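Writing a children's book in my second language

Today, April 8, 2025, I have finished the second draft of my story. It is for children from six years, and it is called The Ferry to Dralel. In the first draft it had more than 2,000 words. Now it is shorter by 232, and I miss only a few of them.

Dralel is an island where the post arrives by a very slow ferry. The main person is a small otter called Birkex who must bring one letter to the other side before the winter. In my first version he met too many animals on the way. There was a goose, a family of moles, and a hedgehog who explained the weather for a whole page. I took away the moles. The goose I could not take away, because she is the one who knows how to swim in the cold.

The most difficult thing for me is the dialogue. I learned English from school books, and so my otter speaks like a bank letter. "I would be grateful if you could move your foot," he said to the goose. I left this one sentence, but the others I have changed. 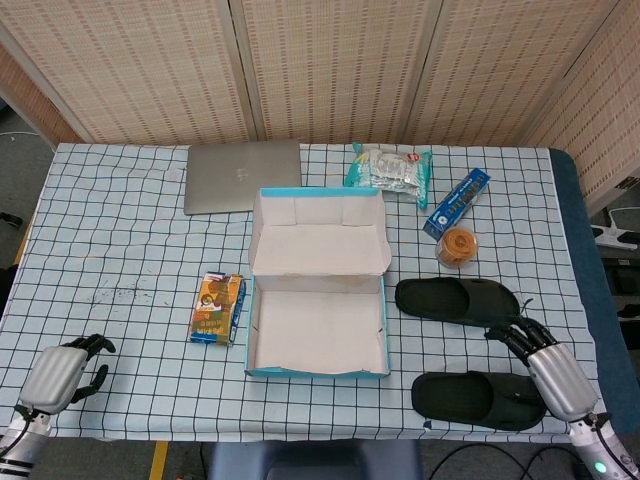
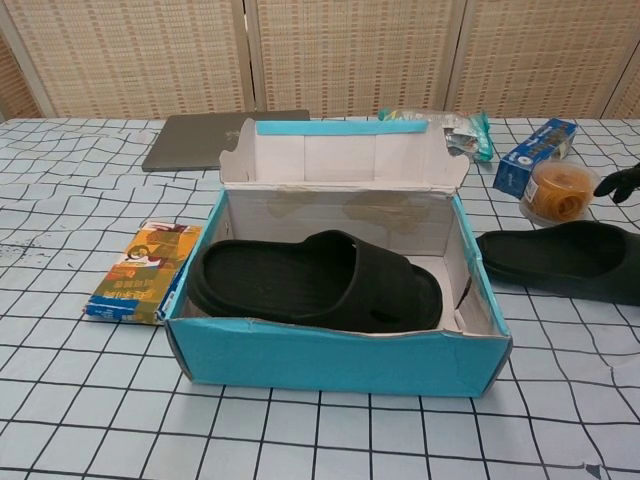 In our online writing group, Loleck wrote that the goose is now the best character and that the ending comes too early, when the reader still wants to know what is in the letter. I have thought about this for some days. I always wanted that the letter stays closed. But a child of six will turn the page and look for it, and I understand that this can feel unfair.

So I am trying 2 endings. In the first, the letter stays closed and the old lighthouse keeper puts it under her pillow. In the second, she reads it aloud, and it is only a recipe for pear soup. I like the soup more every day.

The next step is to make each page under 100 words. Page four is still much too long, and the hedgehog is still talking on it.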